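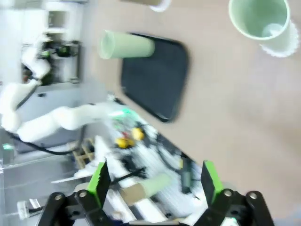 Pale green cups and the dark tray on the tan table.

Sorting out the cup cupboard

Cups take up more room than plates and bowls put together. If yours fall out when you open the door, set aside 30 minutes and do the whole shelf in one go.

Clear the table first and put down a tray. A tray with rounded corners is easier to wipe than one with a square lip, and a dark one shows crumbs and lint, so you know when it needs cleaning. Take out every cup you own, including the ones in the car and the bathroom.

Group them by size before color. Two cups may be the same green and still refuse to stack. Try one inside the other and turn it. If it catches halfway down, they belong in separate stacks.

Keep stacks to four. Taller ones lean, and the bottom cup gets stuck. To free a stuck pair, fill the inside cup with cold water, stand the outside one in warm water, wait a minute and twist. Don't use boiling water on plastic.

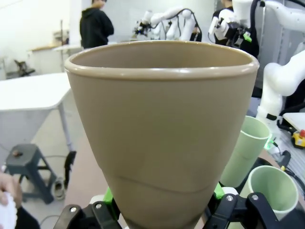 A large tan cup, with two pale mint-green cups beside it.

Text by Hiwot Admasu, Kitchen and Storage Editor, Hailu Home Notes

Plastic cups with a thick rolled rim, like the big tan one, need a bit more care at the sink. Run a soft brush under the edge of the rim, where old milk likes to sit. Look over the wall of the cup too. A faint line may be only a seam or a crease. Drag a fingernail across it, and if the nail catches or the line leaks when the cup is full, throw the cup out.

Wide cups with a narrow base tip easily. Keep them at the back of the table when small children are eating, and fill them halfway.

For stains, mix one tablespoon of baking soda with enough water to make a paste. Rub it on with a damp cloth, leave it 30 minutes, rinse. Tea stains may need a second round. Skip the scouring pad. Scratches hold stains and you'll be back at it next month.

Dry cups upside down on a rack, never flat on a towel, or they come out smelling musty. Once dry, store them right side up if the shelf is closed and upside down if it's open.

Paper liners can go between cups you don't use often. Change the liners in April when you wipe out the cupboard.

Cleiton Peixoto wrote in to ask about lids. Store them on edge in a loaf pan, largest at the back.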